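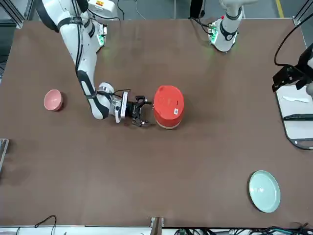 Open day ticket, Plerkis table, updated 11 Aug 2019. Right arm stopped twice this morning with a joint timeout, both times in front of visitors! Log has 3,151 entries, and the fault sits at 59 each time. I left the table set as it was, with the right gripper just short of the red canister and the spoon still on the gray tray, so whoever picks this up can start from the same pose. Restarted the controller, no change. Nantana Chuensuk swapped the network lead and it ran clean all afternoon. The kids loved it!! Status: watching, spare lead on order.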